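Il faut aller voir les robots hésiter

Publié le 23 août 2021

J'ai passé en février une après-midi entière aux portes ouvertes de Flillora, et six mois plus tard j'en parle encore à table, au point de fatiguer tout le monde chez moi. Il y avait 19 visiteurs dans mon groupe, un vestiaire trop petit, du café très correct, et un atelier où l'on pouvait rester aussi longtemps qu'on voulait devant les machines. C'est ce dernier détail qui m'a conquis.

Je précise que je ne suis pas du métier. J'ai enseigné la techno au collège, j'ai réparé des tondeuses, je lis ce qui me tombe sous la main. Des robots, j'en avais vu surtout en vidéo, montés sur de la musique, accélérés, impeccables. Ces vidéos me laissent froid. On y voit un bras poser 300 pièces identiques au même endroit et on se dit que oui, bon, une came et un ressort faisaient déjà ça très bien dans l'usine de mon grand-père.

Chez Flillora, le poste que j'ai préféré s'appelait Raden (le projet, pas le robot, on m'a repris deux fois là-dessus). Le principe tient en une phrase : un bac, des objets en désordre, un bras qui doit les saisir un par un. Personne ne lui dit où ils se trouvent. J'y suis resté près d'une heure, le nez presque contre le grillage, pendant que mon groupe continuait vers la découpe laser.

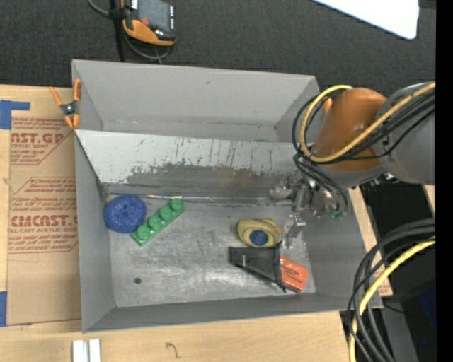
Ce qui me passionne dans la saisie d'objets, c'est qu'elle nous rappelle à quel point nos mains sont savantes. Un enfant de trois ans vide un coffre à jouets sans y penser. Demandez la même chose à une machine et tout devient une question : par où prendre, avec quelle force, dans quel ordre. Une brique verte à quatre plots, posée en biais tout contre un objet bleu et rond, c'est déjà un petit casse-tête, car il faut glisser un doigt de métal quelque part sans pousser le voisin. Et les parois d'un bac en métal gris, tout rayé, n'arrangent rien quand la chose à prendre est près du bord !

J'ai adoré les hésitations. Le bras descendait, s'arrêtait, remontait, essayait autrement. Une dame à côté de moi trouvait cela décevant – elle attendait de la vitesse. Je comprends, mais je crois qu'elle se trompait de spectacle. La vitesse, on l'achète depuis longtemps. Voir une machine chercher sa prise devant vous, rater, recommencer, c'est assister au travail lui-même, et je ne connais pas beaucoup d'entreprises qui osent le montrer sans montage.

L'animatrice nous a donné un chiffre que j'ai noté sur mon programme : 1527 essais enregistrés depuis l'installation du poste, échecs compris. Échecs compris ! J'aurais voulu que mes anciens élèves entendent ça, eux qui arrachaient la page dès le premier trait de travers.

J'ai quand même un reproche. Dans la salle Asante, où se tenait la conférence de clôture, on est revenu aux belles diapositives et aux promesses. Les emplois, par exemple, ont été expédiés en cinq minutes, alors que c'était la première question de la moitié du public. Un visiteur qui travaille en entrepôt a demandé ce que deviendrait son poste et il a eu droit à une réponse sur la pénibilité. La pénibilité compte, il était le premier à le dire, mais il méritait mieux, et il aurait sans doute été mieux reçu en bas, devant le bac, où l'on pouvait juger sur pièces de ce que la machine sait faire et de ce qu'elle ne sait pas faire.

Je voudrais donc davantage de visites comme celle-là, et plus longues. Qu'on supprime la conférence s'il le faut, qu'on laisse les gens debout devant les postes avec un technicien à portée de voix. Les collèges du coin devraient y envoyer leurs classes de quatrième, par petits groupes. Pour les curieux, l'entrée se fait par le passage Alley, derrière le parking, et la sonnette est à gauche de la porte grise.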